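Refinishing a table top: strip it all or just scuff and recoat?

Flestton Home & Yard Forum > Furniture and Floors

remo_s
25 Aug 2022
Posts: 114

Ok so we got my aunt's old dining table, she's downsizing to the condo in Bloxham and it was us or the curb. Solid wood, brown, pretty shiny finish still. But there's a dull patch at one end where she had a plant for years, and a couple white rings. My wife wants it done before her folks come to stay.

Question is do I strip the whole thing or can I just scuff it and put a new coat over? Never done a table. Did a bookshelf once, came out like sandpaper.

Got a quote from a guy in town, $341 plus pickup. Seems like a lot for one top??

HorrocksT
Posts: 315

Don't strip it. People always jump to strip. First find out what's on there. Rub a little denatured alcohol on the underside of the edge with a q-tip. Gets sticky = shellac. Nothing happens, try lacquer thinner, same spot. Still nothing, probably poly or some kind of varnish.

And if it's shellac the rings might come out with alcohol and a rag and you're done in ten minutes.

ivan_rom
Ten minutes if you've done it before. First time I tried the alcohol thing I left a smear worse than the ring. Barely damp rag, keep it moving, do not stop and look at it.

I'd strip it. Old wax and furniture polish get down in there and the new coat beads up on you. Fish eyes everywhere. Then you're stripping anyway, only now with wet finish on top.

HorrocksT
Or you clean it first? Mineral spirits, two rags, let it dry overnight. I've recoated four tops that way, zero fish eyes.

ivan_rom
Good for you. Mine had silicone polish on it, mineral spirits just moved it around.

remo_s
Ok did the q-tip. Alcohol did nothing. Lacquer thinner made it a bit soft and tacky after a minute. So lacquer I guess?

Also tried the mayo thing on one of the rings last night because my aunt swears by it. Left it on til morning. Ring is fainter I think, could be wishful. Whole kitchen smells like a sandwich.
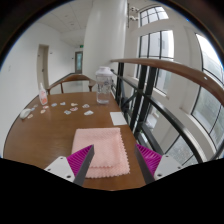 The edge is what worries me most tbh. It's rounded all the way along and I don't see how you sand that without going through to bare wood. Flat part I can probably handle.

SolveigB
Lacquer, then. Good news, new lacquer melts into old, so you don't need much scuffing. Gray pad, light hand. For the edge use the pad only, no paper, no block, and NEVER a power sander. I went thru the color on a rounded edge in March with a palm sander and spent two weekends trying to match the stain.

Spray is easier than brush for that stuff btw. Dries too fast to brush unless you get the brushing kind.

amarachi_a
Does anybody here use Stidik? The wipe-on one. Used it on a nightstand and liked it. Not as tough as they say on the can, though.

HorrocksT
Not over lacquer without a barrier coat. Dewaxed shellac in between. Otherwise it can peel.

amarachi_a
Huh, mine was over lacquer and it's fine so far. Just scuffed it.

HorrocksT
So far.

ivan_rom
Agree with Tracey for once. Shellac in between, cheap insurance.

Still think lacquer is wrong for a dining table people eat at every day. Hot plates, nail polish remover, somebody's wet glass. You'll be back here in a year with more rings.

SolveigB
Coasters exist Ivan

remo_s
lol. OK plan is: mineral spirits twice, gray pad, spray lacquer, three light coats, garage door open. Going to try it on the leaf first, it lives in the closet anyway.

How long before I can put stuff on it? They get here in two weeks.

SolveigB
Dry to touch in an hour. Give it a week minimum before a tablecloth, longer for anything heavy. No vinyl placemats at all for a month, they stick and pull.

HorrocksT
Pludness Hardware usually has satin lacquer in the spray cans if you want it less shiny. Call first, they were out of gloss last time I went.

remo_s
Will call tommorow. Leaf gets it Saturday if it doesn't rain.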